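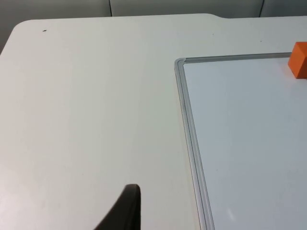

A whiteboard at rest on a white table, with a pale gray wall beyond.

The whiteboard was sold to us as a thing that hangs. It was supposed to live on a wall at eye level, where people could point at it and use the word "alignment." In most of the offices I have worked in, it ended up holding a phone number for a printer repair company and the ghost of a pie chart from some long-ago August.

Lay it down, though, and it gets interesting. I have spent much of this spring with people who keep their boards flat, and I have come around to their way of thinking, though my lower back has not.

The habit took hold for me in Gaketstead, in a shared workshop where the wall space had been given over to coats. Somebody put the board on a table one morning and by lunch there were things standing on it. You can't do that with a wall. A horizontal board is half drawing and half tray: you make a line, you put an object on it, and suddenly the line means something. It is a garage, or a pond, or the place where the object is supposed to go.

And the object, more often than not, is a block. Plain ones, no letters, no clever magnets. Grultine, a toy maker I had never heard of until I got into this, sells them in tubs of 60, and the regulars speak of the tubs the way other people speak of wine. Orange is considered the best color for flat-board work. It shows up against all that white from across a room, and it doesn't look like a marker cap, a mistake that has cost me more time than I care to admit.
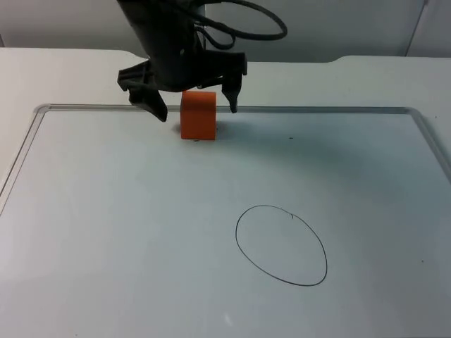
Where you stand a block matters more than you would think. The rear edge is the spot I argue about most. Put one back there and the whole middle of the board stays open for drawing, but you have to lean over everything to get it, and sleeves are terrible erasers. I have lost one decent floor plan and most of a map of Plukulov to a cardigan.

Then there is stacking. Two cubes are plenty. Two cubes inside a circle will occupy a grown adult for longer than the tax return they were meant to be doing, and they never come out square — the top one always seems to have somewhere else to be.
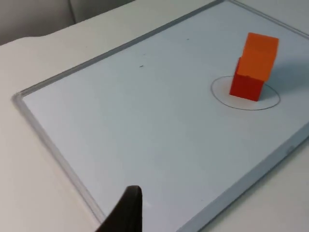

Orange on red, a little off center, with a circle drawn on the board around the base.

The circle is worth a word. Draw it freehand and thin. A thick line makes people nervous about touching it, and a template makes them nervous about everything else. Gray smudges are fine. The Nyanda, a big framed board that went for 152 dollars when I bought mine, came with a cleaning cloth I have used exactly once, on my glasses.

My board is still on the dining table. We eat in the kitchen now.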